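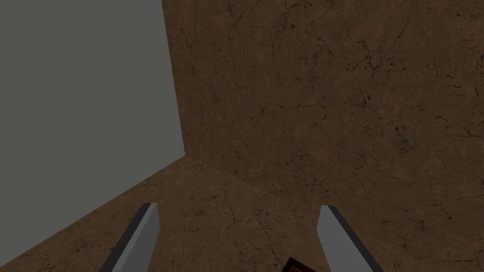

How many trial grasps are needed before a gripper comparison means anything?

Far more than the ten or so people usually run. We ask for 1,000 per gripper, in simulation, before anyone repeats a claim from a supplier's brochure.

4.2 Comparing two grippers in the Ballau simulator

Before you start: load the same room for both grippers. Changing the room between runs makes the results worthless, whatever the summary page tells you.

1. Open the Anutero controller and choose the two-fingered gripper you want to test first.

2. Set the random seed to 208. Write it down, as the log does not keep it.

3. Open the fingers fully and check the hand camera view. Both fingertips should be visible.

4. Run the 1,000 grasps. Leave the speed setting alone.

Note: Lultix claims its "smart close" option improves weak grasps. Nosipho Mofokeng ran it on and off and found no difference worth reporting. Keep it off.

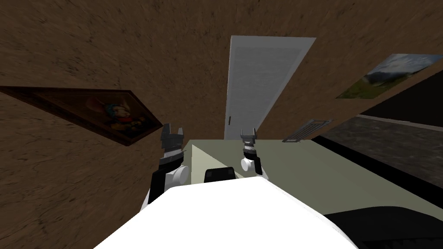
5. Swap to the second gripper and repeat steps 2 to 4. With both runs done you will have 2,000 results in the log.

6. Compare failures first. An average success score hides the cases where one gripper drops every small block near a wall.

Caution: a grasp marked "complete" only means that the fingers stopped closing. The controller does not check that anything is between them. Replay a sample by eye before trusting the total.

Caution: simulated friction is a guess. Wiroj Sukprasert's settings are in the Bunnag folder and are the least bad we have, but do not quote results from them as if they came from a real arm.

7. Save the log under the gripper's name and send it to Gilles Delorme, with the seed in the message. Logs sent without a seed will be returned.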